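Why we finally ripped out the deck

So the deck is gone. If you've been reading since last spring you know I've been threatening to do this for ages, and in November I finally ran out of excuses when my foot went through the third board from the kitchen door. I was carrying a bowl of potato salad at the time. The bowl made it, the board did not.

I got three quotes. The first guy wanted to replace the whole thing in composite, stairs and all, and the number he wrote down made me laugh out loud in my own driveway. The second one never called back. The third was Stefaniia Lysenko, who did my neighbor Parveen's porch two years ago, and she spent a full hour crawling around under there with a flashlight before she'd even talk about money. I liked that a lot!

Her verdict: the posts were fine, the joists were mostly fine, and the ledger board (the piece bolted to the house) was mush. Whoever built it had skipped the flashing, so rain had been running down behind it for years. If you have an older deck, go look at yours this weekend. Poke it with a screwdriver. If the screwdriver goes in like it's cake, call somebody.

We ended up going for a ground-level patio instead, with pavers from Trumstead. I'd wanted the big gray slabs, but they were on back order until who knows when, so we went with the smaller buff ones and I've come around to them. They're a bit warmer looking. The final bill was $3,518, and $800 of that was hauling away the old lumber and bringing in gravel. I had budgeted for pavers and sand and completely forgotten that dirt has to go somewhere.

Things I would do differently: order more edging than the calculator says, because I ran short and the second batch is a slightly different brown. Mark the sprinkler line BEFORE the digging starts (sorry, Stefaniia). And pick the furniture last. I bought a bench on sale early on and now the whole layout is kind of bossed around by that bench.

Parveen thinks we should have put in a fire pit while everything was torn up. She's probably right, but I was tired and it was getting cold, and I've left a round patch of gravel at the far end in case I change my mind. For now there's a pot of rosemary sitting on it.

I'm also trying to choose fabric for the bench cushions. I want something dark that won't show every muddy paw print, and green keeps winning.
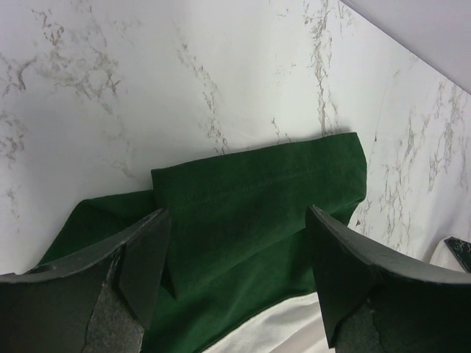

Dark green on the white marble pattern

Next up is lighting. I've got 40 feet of string lights in a box in the garage and no good place to hang them now that the railing is gone. I'm thinking two posts set in planters, filled with concrete at the bottom, but Parveen says they'll lean by summer. Has anyone tried this? Did yours stay up? Tell me in the comments, and if you have a paver sealer you love, I want to hear about that too – I have read so many reviews that I no longer know what wet look even means.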